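Favthorpe Household Data Program
Minutes of the coordination meeting, 19th April
Present: collection lead, annotation lead, hardware, training, site liaison, minutes (rotating)
Apologies: Galanis (integration side)

1. Minutes of the previous meeting
Accepted with one correction. Under item 4, "episodes rejected" should read "episodes held for second review". The Stuvar sheet has been amended to match.

2. Collection status
The bedroom tidying set stands at 64 accepted episodes against a target of 200 for the first training run. A further 58 are uploaded and awaiting review. Training asked whether the target could be lowered. Collection lead was against it: the folding tasks vary more between homes than the kitchen tasks did, and a small set will overfit to one type of bedding. Target unchanged.

Training reported that the policy trained on the earlier pilot set grasps single garments acceptably on flat surfaces and fails on stacked ones. It tends to close on two layers at once. More examples of separating a top layer are wanted, including slow ones. Operators have been discarding slow attempts as poor quality; this is to stop.

3. Bedroom sites

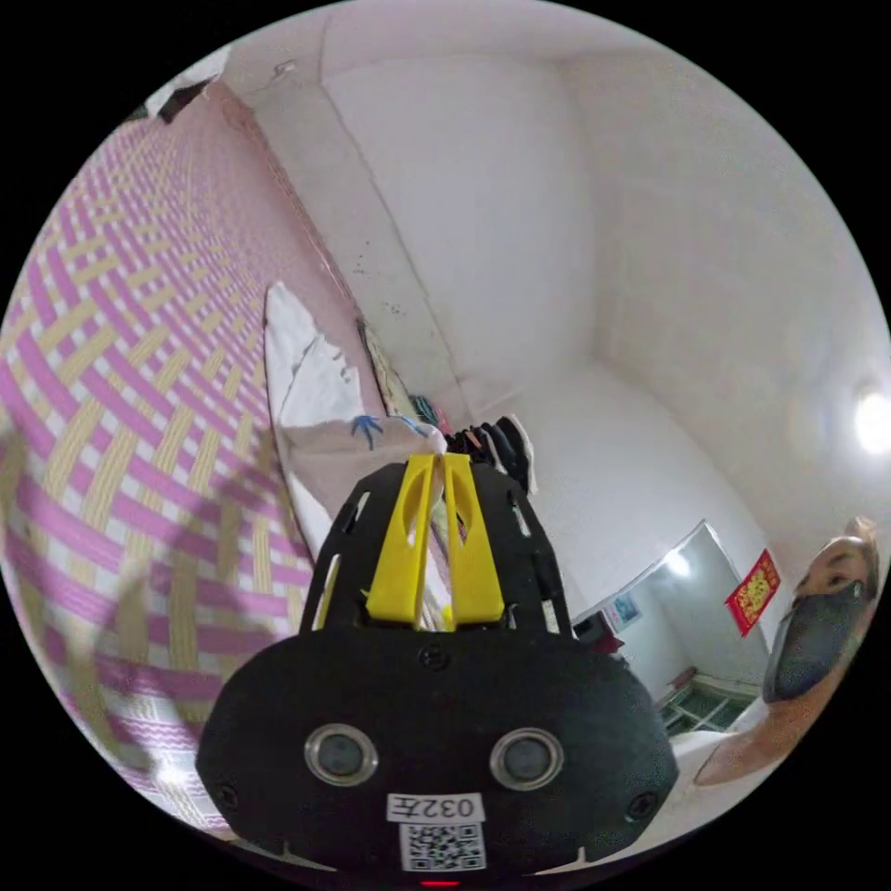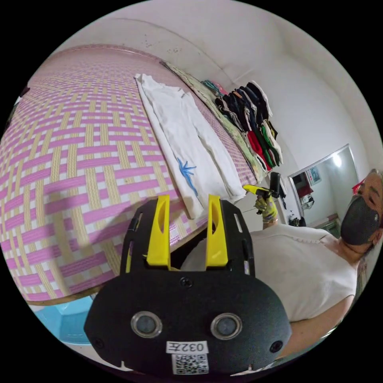

Discussion moved to the sampling plan for bedrooms. The current plan lists tasks by object (shirt, pillow, quilt) and says nothing about the surface underneath. Annotation lead considers this a gap, as surface pattern has a measurable effect on the point tracker. The woven mat in pink and pale yellow was taken as the case to work from: strips repeat at short intervals, and matched features can slip by one repeat without the tracker flagging it. Agreed that surface becomes a required field, with the values plain, printed, woven and other. Episodes already accepted will be back-filled by annotation, starting with the woven ones.

Clothing piles were discussed under the same heading. Training wants piles left as the household keeps them at the start of an episode. Site liaison noted that some households tidy before a visit and cannot reasonably be told otherwise. Wording for the visit letter will be softened to "no preparation needed".

4. Hardware
Left and right units must stay paired for the whole of a session. Two sessions were logged last month with units swapped between pairs, and the calibration files no longer matched. The label number is to be read into the log at the start of each session and again after any battery change — the second reading is the one being missed.

Finger wear: hardware proposed replacing fingers after every 5 sessions. Collection lead thought this too frequent for cloth tasks. Left open pending inspection of the returned units.

Time sync between paired units drifts on long recordings. Firmware from Tostivora is expected in May. Until then, sessions are to be split and re-synced at each change of task.

5. Annotation
Start and end of an episode are still marked inconsistently. Some annotators start at first motion of the unit, others at first contact with the object. Agreed: first motion toward the object, with contact as a separate mark. The guide will carry one worked case for each task family.

Frames in which a person's face enters the view go through the blurring pass before annotation, including faces partly covered by a mask. The detector misses some of these near the rim of the fisheye image. Annotation will check rims by hand for the held batch and report the miss rate.

6. Actions
Collection: revise operator notes on slow attempts; circulate before next session.
Annotation: add surface field; back-fill; rim check on held batch.
Hardware: inspect returned fingers; add second label reading to the session log form.
Site liaison: new wording for visit letter.
Training: send list of failed grasps by garment type.

7. Any other business
Galanis has asked by email for a sample export in the new format. To be sent once the surface field is in.

Next meeting in May, date to be confirmed by the collection lead.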